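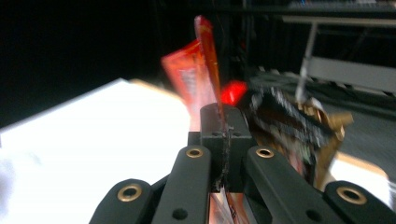 Red and orange snack packaging, close up.

Snack Swap > Packing help > FAQ

November
By Nelu Roman

Print this page | E-mail this page

Same questions every month so putting them in one place. Short answers, sorry, boxes go out at 4 pm.

What goes in a box?
Packaged snacks, sealed, in date. One carton, a few bags, something spicy if you ticked spicy. No homemade. No chocolate in summer.

Can I send packets with no English on them?
Yes. Half the fun.

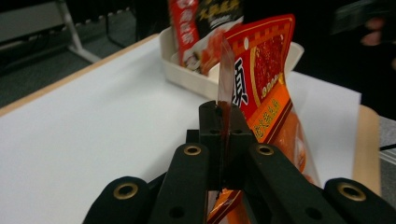 Spicy stuff needs a note in the box, every time. Aminu Akande once ate a whole pouch thinking it was mild and wrote us a very long e-mail. If the label is in Chinese and your swap partner can't read it, the photo helps some, like the deep red, oily, speckled food on that pouch, but it won't tell anyone how hot it is or whats in it. Write down the allergens too. A sticky note is fine.

Where do I hold a packet?
By the sealed edge, top or bottom. Squeeze the middle and you get crumbs.

My bag has smaller packs inside. Take them out?
No. Leave the outer bag closed. Loose ones end up in the wrong box, ask Bilal Matar.
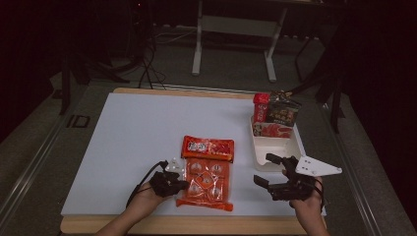
Orange snack package with wrapped round pieces inside, carton and more packets in the white container.

What order do I pack in?
Tall things standing at the back, flat packets low in front. Big bags last. Then look at it and see if the lid would close.

Which container?
Any shallow white one off the shelf. Kadero or Jaidee both OK. Floteo ones are for returns only, please stop using them.

Do I need to cover the table?
Yes, something plain and pale, so you can spot crumbs and dropped stickers. 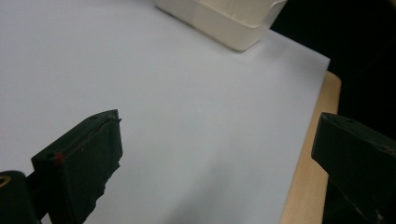
Wipe it between boxes, especialy after anything oily. Put the container at the far end and keep the near part clear for the next lot of packets.

How heavy can it be?
2 pounds max. Postage jumps after that.

How many people are in the swap?
87 right now, and 27 on the wait list. Gearóid Foley has the list.

My box never came.
Give it about 2 weeks, then e-mail Eliécer Villanueva with your box number. Not me, I only do packing.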